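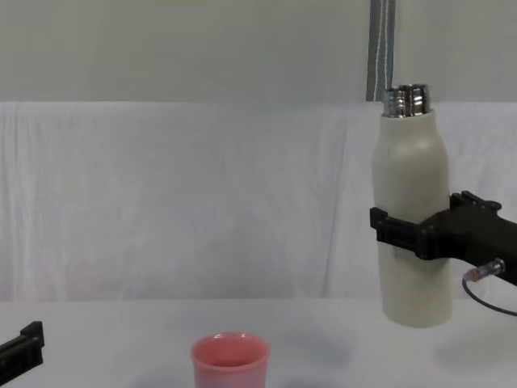 Cream bottle, pink cup, white tabletop.

Wed 15 May
By Halyna Hrynyshyn

Filed under: Our Story, Drinkware, Everyday Table

About Dovhaniuk

Welcome, and thank you for wandering over to this page. Most people come to our site for a replacement lid and leave again as soon as they have found one, so if you have stopped to read about us, I hope you have something nice to drink while you do it.

Dovhaniuk is a small shop that sells bottles, cups, and pitchers for the house, the yard, and the bag you carry to work. My parents started it with one counter and a set of shelves my father built a little too deep, so that anything pushed to the back stayed there until October, when we took stock. We still have the shelves. We have 133 items on them now, and I do know what is at the back.

The thing we sell most is an insulated bottle, and I could talk about bottles all afternoon (my sister says I do). I like a plain one, cream or off-white, with a matte finish and a rounded shoulder that fits under your palm when you lift it. A metal neck is nice too, and I am fussy about the rim. If the threads are rough, you will feel it every single time you put the lid on, and after a month you will stop using the bottle and it will live in a cupboard with the others.

Our two everyday lines are called Sinon and Jesamum. Sinon is the bottles, which come in six colors and two heights, and the lids are sold separately as well as with the bottle — people lose lids, I have lost plenty myself. Jesamum is the cups. They are plastic, they are cheerful, and they have a wide mouth with a bit of a lip to it, so a child can drink from one without tipping half of it down a shirt. Pink sells out first every spring, and I always order too much green.

For a few years we also carried a line of glass pitchers called Dravico. We are down to the last 32 of those, and when they are gone we will probably use the space for more cups, unless enough of you write in and talk me out of it.

Before I order anything new I take one home and live with it. I fill it and pour from it at my own kitchen table, wash it with the supper dishes, and leave it in the car overnight, which is how most of ours end up anyway. Some things come back to the shop with me and go on the shelf. A good many don't, and my neighbors have been very kind about taking those.

If you are local, come in and pick things up, take the lids off, and see how they feel in your hand. If you are farther away, write to us and we will answer, usually the same day and at greater length than you wanted. Orders over $40 ship free.

Contact us | © Dovhaniuk. All rights reserved. | Back to top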